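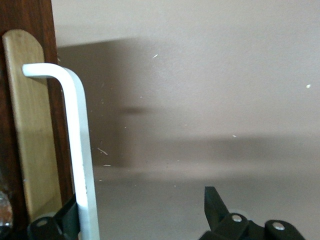
4. Budgeting for a gripper cell

Carried over from Section 3: the arm itself is normally the easiest line to price. Students tend to underestimate everything bolted to it or standing near it. The worked case is the Roltness bench cell, quoted by Narnard, with control software from Roluvora.

4.1 Capital items

Arm and controller are quoted together. The two-finger gripper is a separate line, and so is the wrist camera with its bracket and cable. Check that the cable length on the quote covers full wrist rotation. Extension cables ordered later are charged at the small-order rate.

Gripper: $3287, one unit, fingers fitted.
Allowance for spares and fixtures: $4000, held for the first year of operation.

Both figures exclude tax and freight. Enter freight on its own line, even where the supplier offers to absorb it.

4.2 Selecting fingers for the work

Finger choice follows from the parts list, so the parts list is written first. For each part record the grip width, the cross-section at the grip point and the surface finish. A squared bar with a bend in it, such as a white L-shaped rod held upright, presents flat faces to the fingers along its shaft and a curve at the corner. State in the specification which of these is to be gripped. A flat board with a rounded end is a different case and needs its own entry.

Record also what stands beside the part. Clearance between a rod and a neighbouring board or panel limits the thickness of the finger that has to pass between them. Slim fingers cost more and deflect more under load.

4.3 Camera and lighting

A wrist camera sees the fingers and their shadows as well as the part. Pale parts against a pale wall give low contrast where no shadow falls behind them. Price a diffuse lamp and a matte backing sheet before pricing a better camera. Glossy varnished surfaces and polished metal near the work should be noted on the site plan as sources of glare.

4.4 Recurring costs

Finger pads, screws, cable replacement, software licence, calibration labour. The Halás method from Section 2 applies: each item is entered at its replacement interval, then annualized. Items with no stated interval are set to 2 years.

4.5 For the tutorial

Draft a one-page budget for the bench cell using the figures in 4.1. Show capital and recurring costs in separate columns. Attach the parts list. Assume delivery in July.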